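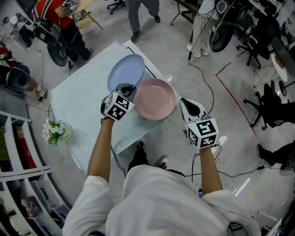
May, evening, the back step

The swifts are back! Three of them, over the Laitinen roof at teatime, screaming like children let out of school, and I stood there with the tea towel over my shoulder until the potatoes boiled over. Effie Halliday claims she heard one last night but she says that every year and I have decided to let her have it.

I had meant to spend the day on the allotment accounts and instead spent it on beans, which is much the better way to spend a day. I've got 18 runner beans in pots along the windowsill (well, seventeen and a sulky one) and they have reached the stage where they lean on the glass and on each other. Saimi came round at eleven with a bag of her leaf mould, the good stuff, two years old and smelling of woods after rain, and we sat out here and talked about her mother's hip and whether to bother with sweetcorn again. We are going to bother. The badger had nearly all of it last summer, but the two cobs we did get were so lovely that I think of them still.

Then down to the plot for the afternoon. Joni has dug his whole top bed over and was looking rather pink about it. He's put in a water butt, 600 litres, a great green thing, and says I may fill my cans from it until mine is mended - kind of him, and I shall take him some rhubarb. I must remember to ask Selina for the number of the man who mended hers, and to pay Reinaldo for the string.

Sowed: beetroot, two short rows. Carrots, one long row, too thick as always. Moved the chard and it flopped at once, poor thing, so I gave it a drink and propped a bit of slate up on the sunny side. The gooseberries are setting well and I looked all through for sawfly and found none, though it is early yet.

Walked home the long way by the canal because the light was so nice on the hawthorn, and now my knees are telling me all about it. Cold supper, half a pear, and the last of the ginger cake. It's gone nine and I can still see to write. One swift still up there, very high - I'll just wait till it goes.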